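Home Products Downloads Docs Support

Tellik 19

Tellik is motion planning software for two-handed jobs, and we love this release! It takes the head camera view, finds the near edge of a table and plans both arms together.
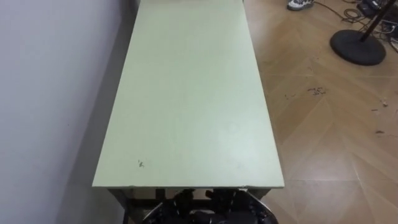 Edge finding

The planner scores up to 395 grasp pairs per request, and you can replay every one of them (great fun on a pale top against a white wall).

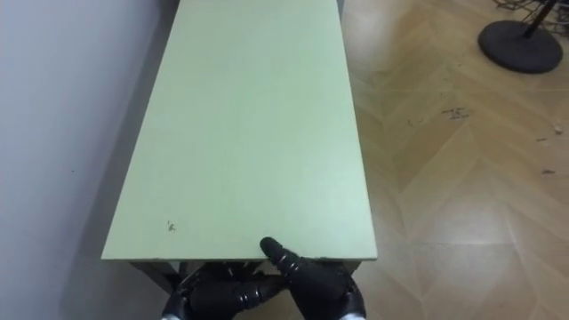 Right index finger extended at the near edge.

Shared carry mode lets a person take the far end while Tellik handles the near one. 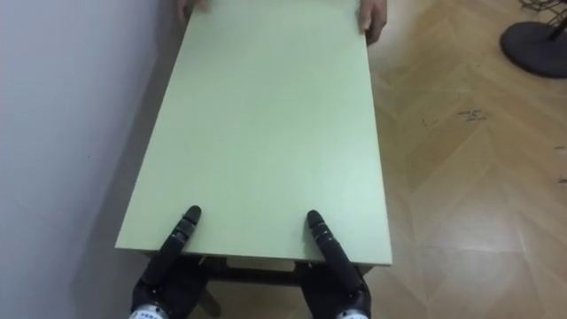 Force limits are set per wrist in a plain text file, and changes load without a restart. Questions go to Maximiliano Gallardo at Stelletti.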